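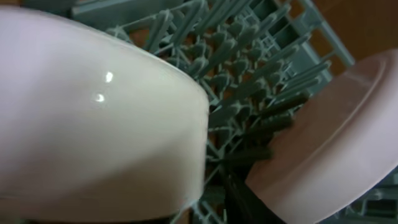

Open Day at the Pivmont Building: Frequently Asked Questions

Jarwood Robotics opens its household lab to the public once a year, in March. The questions below are the ones we get by phone and email in the weeks before. Last updated 2025-12-24.

GENERAL

What is the open day?

For one afternoon the lab runs its normal work with visitors present. You walk through three stations, watch the arms handle dishes, laundry and groceries, and talk to the people who build and train them. There is no stage show. The dish station is the busiest and has its own section further down this page.

Who can come?

Anyone. You don't need a technical background, and most of our visitors don't have one. Last year 448 people came, including several school groups and a bus from the Clullano senior center.

How much does it cost?

Nothing. You do need a timed ticket, and you can get one on the booking page from the first of the month.

Why timed tickets?

The dish station sits in a narrow room. We let in 13 visitors at a time, and a slot lasts 20 minutes. The other two stations are in the main hall and you can stay there as long as you like.

I missed my slot. Can I still get in?

Go to the desk by the main door. If a later slot has room, you will be moved to it. If all of them are full, you can still see the main hall.

Can I bring children?

Yes. Children under eight must be with an adult at all times. Strollers can go into the main hall but not into the dish room. There is a place to leave them outside the door.

THE DISH STATION

What will I see there?

A robot arm working at a dishwasher rack with everyday bowls and plates. The task changes during the afternoon. In some slots the arm loads the rack, in others it unloads, and in a few it does both in turn.

Are these real dishes?

Yes. We use ordinary household dishes bought in regular stores. Some have chips, and few of them match. We do remove anything with a crack, for safety.

Why dishes?

Most homes have them, and they are hard to handle. A plate in a rack stands on a thin edge between two rows of tines. A bowl can lean, roll or slide over its neighbor. The arm has to choose where to hold each piece and how far to tilt it before it lifts. A person does this without thinking, which is why visitors are often surprised by how slowly the arm goes.

Why is it so slow?

We limit the speed when visitors are in the room. Even at full speed, though, the arm is slower than a person. One full rack takes it up to 13 minutes on open day.

How does the robot see?

The arm has a small camera near the gripper, and there is another one on a post beside the table. The wrist camera gives the close view, so a large bowl can fill half of it while the plate beside it is only partly in sight. A screen on the wall shows this view live. Visitors often tell us the picture is blurry or that they can't tell what they are looking at. It gets very near to things and it moves with the arm, so some blur is normal. If you lose your bearings, look for the rows of tines first and work out the rest from there.

What is hard about the view from the wrist?

Shiny surfaces are one problem. A glazed bowl reflects the ceiling lights as small bright spots, and the spots shift as the camera moves. Another is the rack itself. The wires overlap, many of them are in shadow, and the gaps between them show whatever is behind. The software has to tell a plate rim from a rail at close range. It gets this wrong sometimes, and you may see the arm stop and start over.

Does it ever drop anything?

Yes. There is a rubber mat under the table and a clear screen between the arm and the visitors. If a dish breaks, we stop, sweep up and go on. Please stay behind the line while this is being done.

Is a person controlling it?

In some slots, yes. The sign on the door tells you which kind you are about to see. In a "guided" slot, an operator moves the arm with a pair of hand controls, and the movements are recorded for training. In a "free" slot, the arm works by itself and the operator only stops it when needed. If you have a preference, the booking page lists the slots by type.

How many examples has it learned from?

The version shown at the next open day was trained on 1,657 recorded runs at the rack. Of those, 407 were made with bowls and plates mixed together. The rest used one kind of dish only.

Does it wash the dishes?

No. The machine at the station is not connected to water. The racks are used for loading and unloading only.

Can I try the hand controls?

Yes, at the practice table in the main hall. It has a smaller arm and plastic cups. Each turn is two minutes and there is usually a line. You must be at least ten years old. The controls in the dish room are for trained operators only.

Can I bring one of my own dishes?

Please don't. We had to turn down a soup tureen last year, along with a number of mugs. If there is a shape you think would be difficult, write it on a card at the desk. The lab reads the cards, and the square bowls now used in training came from one of them.

THE OTHER STATIONS

What is at the laundry station?

An arm that folds hand towels and dish cloths. It does not fold shirts yet. Demonstrations start on the hour and the half hour.

And the grocery station?

Two arms unpack a paper bag and put the items on a shelf. Kovács, the firm that makes the grippers, will have its own table next to this station with several models you can hold.

SAFETY AND RULES

Is it safe to stand close?

Yes, as long as you stay behind the yellow line. Every station has a stop button within reach of the staff. Please don't press it unless someone is in danger. Restarting takes several minutes and comes out of the time for your group.

May I take pictures?

Photos and short videos are fine in all three stations. Turn off your flash in the dish room, where it upsets the cameras. Tripods are not allowed.

Will I be recorded?

The robot cameras point at the work table. Visitors' hands or sleeves could appear in a recording at the practice table. If you would rather not be included, tell the staff before your turn and recording will be switched off.

Is it noisy?

The main hall can be loud when it is full. The dish room is quieter, apart from the dishes. The first slot of the afternoon is kept at half size for visitors who want a calmer visit.

GETTING HERE AND GETTING AROUND

Where is the entrance?

Use the door on the parking lot side of the Pivmont building. The front door stays locked on open day.

Is there parking?

The lot is free but fills up early. Overflow parking is behind the Clullano library, a five-minute walk away.

Is the building accessible?

The main hall and the dish room are on the ground floor with no steps. The door to the dish room is 34 inches wide. Chairs are available in both rooms, so ask at the desk if you need one for your slot. Guide dogs and other service animals are welcome.

Is there food?

Coffee, water and sandwiches are sold in the lobby, cards only. No food or drinks in the station rooms, please.

GROUPS AND SCHOOLS

Can I book for a class?

Yes. School groups are split between the dish room and the main hall and swap halfway through. Use the group form instead of the regular booking page, and tell us the age of the students and how many adults are coming.

Can we visit at another time of year?

We host a small number of group visits in the fall. There is no public access outside these dates.

My question isn't answered.

Send it through the contact form and choose "Open day" as the subject. We reply within three working days. Questions about jobs and internships go to a different address, listed on the careers page.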